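Publicaciones > Lectura y escritura > Memorias de lectura > Sección 3

3. Lo que la gente escribe antes de abrir el libro

Empiezo por confesar una cosa: cuando me puse a leer las 363 entradas del foro Foltari yo esperaba encontrar reseñas, y me encontré sobre todo con preparativos. Gente que contaba dónde se iba a sentar, qué se iba a beber, si dejaba o no el teléfono en otra habitación (casi siempre decían que sí, y luego publicaban tres veces esa misma tarde). Tardé bastante en darme cuenta de que ahí estaba mi tema – llevaba todo junio codificando opiniones sobre finales y personajes, y lo bueno lo tenía apartado en una carpeta que se llamaba «varios».

Me quedé entonces con las entradas que se publicaron antes de la primera página leída, 53 en total, todas sobre memorias o autobiografías. Las leí dos veces, la segunda en papel y con lápiz, porque en pantalla se me escapaba el tono. El esquema de códigos es el de Pilance con retoques míos: le quité la categoría de «recomendación», que aquí no servía para nada, y añadí una que llamé «aviso de llanto». Me da un poco de apuro el nombre, pero lo mantengo, ¡es que lo describe perfectamente! Quien escribe avisa de que va a llorar, o de que le han dicho que va a llorar, y a continuación alguien le contesta que sí, que prepare pañuelos.

Con las respuestas tuve más dudas. En Brusard, el otro foro que miré para comparar, los comentarios suelen discutir el libro; en Foltari acompañan a la persona. Son cortos, de unas 100 letras como mucho, y casi nunca cuentan nada de la trama. Al principio los había tomado por relleno, y así los traté en el borrador, hasta que volví a leer a Ikonen y su idea de la lectura «en compañía aplazada». Me parece que encaja, aunque Ikonen trabajaba con clubes presenciales y yo no sé hasta qué punto se puede trasladar.

También apunté los miedos, que en las novelas apenas salen y en las memorias salen muchísimo: miedo a que la enfermedad del libro se parezca a la de una hermana, a reconocerse en la madre, a enfadarse con quien escribe y no poder perdonarle nada porque todo aquello pasó de verdad. Sobre este último punto vuelvo en la sección 4, con las entradas que sí se escribieron después de terminar la lectura.

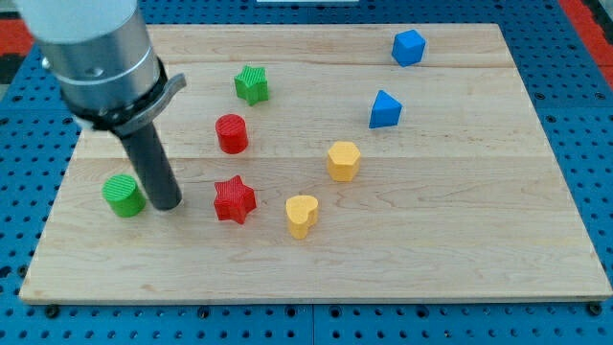

Figura 1. Extremo del brazo junto a un cilindro verde, sobre un tablero de madera clara.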